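Enddale Oral Recipe Collection

Data card, version 3

Summary

The Enddale Oral Recipe Collection contains transcripts of 316 spoken recipes recorded in the towns of Enddale and Stindau. Each transcript gives the recipe as the speaker told it, followed by a short standard version with ingredients and steps. The collection is intended for the study of everyday language, regional food names and household measures.

Contents

transcripts/ – one plain text file per recipe, UTF-8
standard/ – the edited version of each recipe, same file names
speakers.csv – speaker number, decade of birth, town
measures.csv – 111 household measures with metric values where these could be settled

Of the recipes, 42 are for bread or rolls. Soups and preserves make up most of the remainder. Recordings are not distributed.

Transcription

Transcripts keep repeated words, false starts and corrections. Pauses longer than two seconds are marked with (p). Words that could not be understood are marked with (x). Local spellings follow the Mösli word list, with one exception: names of cheeses are written as the speaker pronounced them. 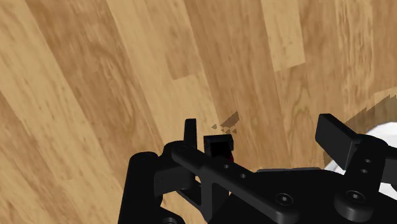 Measures given by hand or by vessel ("a good fist", "the blue cup") appear unchanged in the transcripts. In the standard versions they are converted only when the speaker agreed to weigh the ingredient during the interview. All other cases carry the code NC in measures.csv and should not be treated as missing values.

Known limitations

Speakers from Stindau are fewer than those from Enddale, and most were born before 1960. Baking temperatures were often given as "hot" or "bread hot" and have not been converted. Files 300 to 316 were transcribed in September by a second transcriber and use a slightly different style for numbers – fractions are written out in words. Four recipes in this group have no standard version.

Safety

The preserving recipes are published as records of speech. They have not been tested for food safety and should not be used as instructions for home canning.

Terms of use

The text may be used for research and teaching with credit to the Cernon Archive. Attempts to identify individual speakers are not permitted. Speakers may withdraw a recipe at any time, and users are asked to replace older copies when a new version is issued.

Contact

Corrections should be sent to Peiyu Deng, collections editor, Cernon Archive, with the file name and line number.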